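Speaker notes: Shared storage in open offices
15 November 2021
By the Reltton workplace desk

Opening. State the scope: low cabinets, tall cabinets and desk pedestals on one floor. Chairs and meeting rooms are out of scope. The talk is 20 minutes, questions after.

Point one - the top of a low cabinet is not a shelf. Boxes get parked there on the way in and stay. Ask the room who has one like it. Then go to the open doors and the two shelves inside.

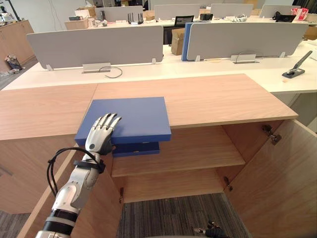 Low cabinet, doors open, two blue boxes stacked on top.

Both boxes overhang the front edge. The shelves under them are empty. Give the rule we used at Grodus in August: boxed files go on the lower shelf first, heaviest at the bottom, labels facing out. Nothing is stored on top overnight. Pause for notes.

Point two - assignment. At Ledesma each cabinet had 4 teams on the label and no owner. We cut that to one team per cabinet and reviewed it after six weeks. Do not read out the table, it is in the handout.

Point three - clearances. Hinged doors need floor space that plans tend to leave out, so draw the door swing on every layout before placing desks. Pale wood cabinets were kept to one finish on this floor, and the low one on the right has its doors open toward the walkway. Mention the three-drawer pedestal under the white desk as the other option: it takes no door swing, though it holds less. The Ruvano layout sheet has a column for this.
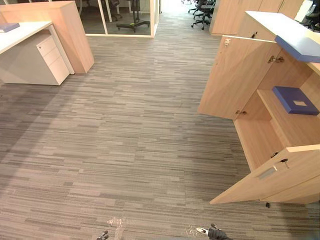
Close. One action per team: clear the cabinet top, assign the shelves, mark the swing. Leave 10 minutes for questions. Handouts by the exit.

Comments

Is the layout sheet available in a metric version?

We tried labels facing out and they peeled off in a month. Printed card in a holder worked better.

Sliding doors would avoid point three altogether - more expensive, and you only ever get at half the shelf.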